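FOR IMMEDIATE RELEASE
12th July

Brokley Opens Sign-Ups for Its First Fall Color Trail, With Six Streets Taking Part

BROKLEY – Front doors, porches, hallways and kitchen nooks all over town are getting a fresh coat of paint this summer, and in September the public is invited to come and see them. The Brokley Color Trail is a free walking event put together by the Rilleck Neighborhood Association, and sign-ups for households open today.

The idea grew out of a small paint swap held last year in the Rilleck school gym. People brought leftover cans from their basements and garages, and by lunchtime every single one had found a new home. A surprising amount of it was yellow! Within a few weeks you could walk down Addo Street and spot the same sunny shade on a mailbox, a set of porch steps and a garden gate.
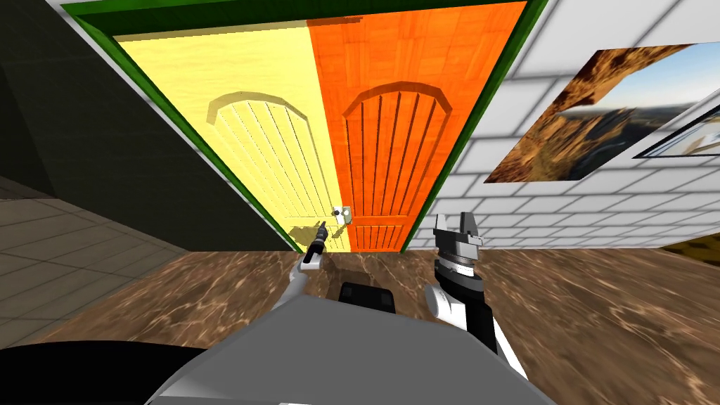 "We had neighbors who had lived across from each other for years and had never talked until they both came home with half a can of the same green," said Cayetano Carrasco, who is organizing the trail. "They ended up painting their fences on the same afternoon. I want a whole town of that."

Households can enter a front door, a porch, one indoor room or all 3. There are no rules on color, and no prizes either. Each stop gets a numbered card for the window and a spot on the printed map, along with a line or two from the people who live there on what they painted and why they picked the color. Renters are very welcome, as long as the landlord has said yes in writing.

The trail also takes in the old Avotau feed store, where the front counter is being stripped and refinished over the summer. Visitors will be able to try their hand at wood graining, an old painter's trick of dragging a comb or a dry brush through wet glaze to make plain boards look like oak or maple. It's messy and a lot of fun, so wear old clothes.
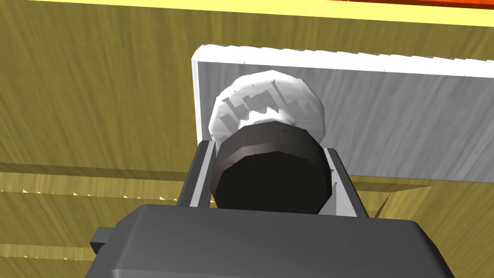
A dark, rounded object held between two gray gripper fingers.

Paint swap returns in August

Anyone short on supplies can come to a second paint swap, set for August in the same school gym. Cans should be at least a third full, with the lid on tight and the color dabbed on top. Please leave spray cans at home. Brushes, rollers, trays and drop cloths can be swapped too, and there will be a table for wallpaper ends – bring your odd rolls, however loud the pattern.

The full walk takes in six streets and has 15 rest stops with benches and water. A shorter loop around Addo Street is flat all the way and works well for strollers and wheelchairs.

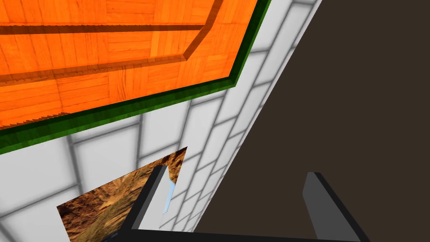
How to sign up

Forms are at the Brokley library front desk and at the Avotau feed store. The association has printed 828 of them, so take one for a neighbor. Completed forms can go back to either place by the end of August.

Media contact: Cayetano Carrasco, Rilleck Neighborhood Association, Brokley. Interviews and early visits to homes on the trail can be arranged on request.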